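Skullside Speedway technical list
Re: Rear linkage pins and the 206 class weight
2026-09-01
Reading time: 2 min

On the list, the Halliday team wrote:
> We were weighed after the second heat in August and came out
> under the limit with the driver aboard. The scales at Peswood
> had us legal the week before with the same ballast. Can someone
> confirm whether the 772 lb figure is with fuel or without? We
> also changed the rear linkage pins and want to know if plain
> steel is still allowed.
>
> Halliday

The figure is with whatever fuel is left in the tank when you cross the scales. There is no allowance for fuel used, and there never has been in the 206 class. If you fill to the same mark before each race you will come in lighter after a long heat than after a short one, and Skullside runs longer heats than Peswood. Put the ballast on for the longest race of the night and leave it there.

I would not trust a comparison between the two sets of scales either. Peswood has four separate pads on a concrete floor. Skullside uses the old platform, and it reads differently if the kart is rolled on from the left. Ask to be weighed twice. They will do it if you ask before you leave the platform, but not after.

Plain steel pins are still allowed. The wording changed over the winter but the sense did not: any steel, no titanium, no hollow pins, and a clip or nut at both ends. Itska sell a set that passes. We have run ours for 187 laps with no play that I can measure.

3 comments | 5 shares

Check the pins with the rear of the kart off the ground and no load on the axle, otherwise the weight hides the wear. Hold the link near the pin and push it sideways – any click means the bore has gone oval, and a new pin alone will not cure it. The layout is the same idea as on the black gripper at the foot of this message, with a silver pivot pin near the base of each finger, so a little slack at the pin becomes a lot of movement at the far end of the link. At 3000 rpm on the pace lap you may feel nothing. Under power out of the second turn you will. Regrease every meeting and write the lap count on the inside of the seat. 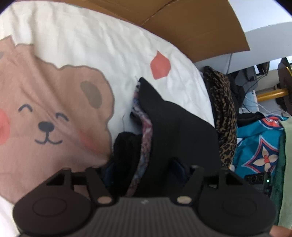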